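Nallidum Shared Workshop
Hand-Held Gripper Build: Progress Report, November

Dear friends at the Triston Fund,

Thank you again for your patience with us, and for the kind note that came with the second payment. I had meant to get this to you a little sooner, but I wanted to wait until the new finger blocks were on and I could tell you how they behaved, and then of course one of them wouldn't go on. More on that further down. I'll try to take things in the order you asked for them on the form, though I may wander a bit.

Where we stand

When I wrote to you last we had one working gripper, which we had been calling Veto because it refused nearly everything we asked of it. We now have a pair, Veto and Atallah, and they can be used together at the same table, one in each hand. That was the main promise in our application and I'm very pleased to be able to say it's been kept. They are still fully hand-driven. You work a small black lever with your fingers and the linked arms bring the two jaws together, and a person who has never picked one up before can usually get the feel of it before their coffee is cold.

The linkage is the part I'm proudest of, if you'll let me boast a little. In the first version the arms pivoted on bare screws and they worked loose so steadily that we kept a screwdriver tied to the bench. The brass-colored fittings at the joints have put an end to that. We've been through 6 versions of the arm since the spring, and versions one through five are in a box under the sink if anyone from the Fund would like a souvenir!

Soft packaging, and why it is taking up so much of our time

You'll remember that our aim was for the grippers to deal with the ordinary things that end up on an ordinary table: groceries, laundry, the contents of a lunch bag. Rigid things were easy by comparison. A box stays a box. A shiny snack bag slides and folds over on itself, and if you take hold of it in the wrong spot the rest of it flops wherever it pleases. We spent most of the last stretch on this one problem, and the approach we've settled on is to steady one side with the first gripper and pinch a fold with the second.
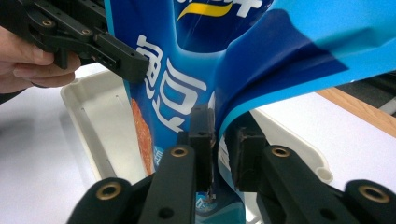

Both grippers on the blue bag, with a fold between the fingers of the nearer one.

The scuffing on the finger blocks is a fair record of how much handling they get. The upper edge of one has gone quite ragged, and I'd like to replace that pair before winter is out. We tried a harder material for the next set and it lasted beautifully but had no grip at all on anything glossy, so for now we're going back to the softer one and accepting that fingers are something you use up, like sandpaper. I've put a line for them in the budget below.

Of the 569 practice grasps we've logged on soft packaging in this period, the early ones were frankly a mess and the later ones are much better. I haven't turned them into a proper chart yet. Ramesh Kandpal has been keeping the log in a spiral notebook and has promised to type it up, and I've promised not to nag him until after Friday. When it's done I'll send it along separately, with his remarks in the margins left in, as they're often more useful than the numbers.

The table

We gave more thought to the table than I expected to. The wood we started with had a strong grain and every little thing cast a confusing shadow across it, so we now lay a pale board over the top and work on that. It wipes clean, and when somebody gouges it we can turn it over. A shallow white tray serves as the place things are lifted from or set down into, depending on what we're practicing that day.

Cloth has joined the program as well. It was down for the next period in our plan, but several people were itching to try it and I didn't see any sense in holding them back. I'd describe our results there as early. Cloth bunches up, and the fingers are a touch too wide to pick out a single layer, so you tend to come away with more than you meant to. A narrower tip is sketched out and will be cut once the packaging work is wrapped up.

On top of each gripper there's now a white triangular plate with small black markings, so that we can follow which way the thing is pointing as it moves. Fixing the plates at the right angle took three evenings, most of them spent arguing, in good humor, over a protractor. The cables are still a nuisance. They run out of the back of each gripper, and if you reach across yourself you have one lying over your work. We'd like to bring them up along the forearm with a simple strap, which I believe will cost us next to nothing.
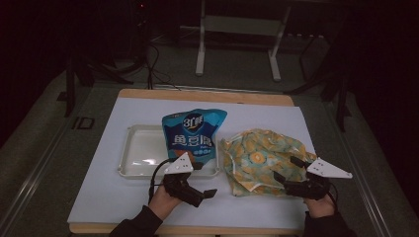

Money

Of the second payment we've spent $1,455. The largest share went to bar stock and the pivot fittings, then cable, then the material for the finger blocks, and a small amount on the board for the table. The receipts are in the envelope that came with this report. One of them is badly faded (it sat on the windowsill, my fault entirely) and I've penciled the amount on the back.

We're asking to move a little of what was set aside for a carrying case over to spare fingers. The case would be nice to have, but a blanket in a plastic tub is doing the job for the time being.

What went wrong

One batch of finger blocks was drilled from the wrong side and wouldn't mount. That was the delay I mentioned at the top. We saved 4 of them by redrilling and the rest went in the scrap bin. There's now a pencil mark on every blank before it goes near the drill press.

Next steps

Fit new fingers to both grippers. Cut and try the narrow tip for cloth. Strap the cables. Write up the build so that another workshop could follow it without phoning us, which means new drawings of the linkage, as the present ones are mostly arrows and coffee rings.

If you're able to come by, we're usually at it from 6 in the evening, and you'd be very welcome to have a turn with Atallah. Veto too, though I'd start with Atallah.

With warm thanks from all of us at Nallidum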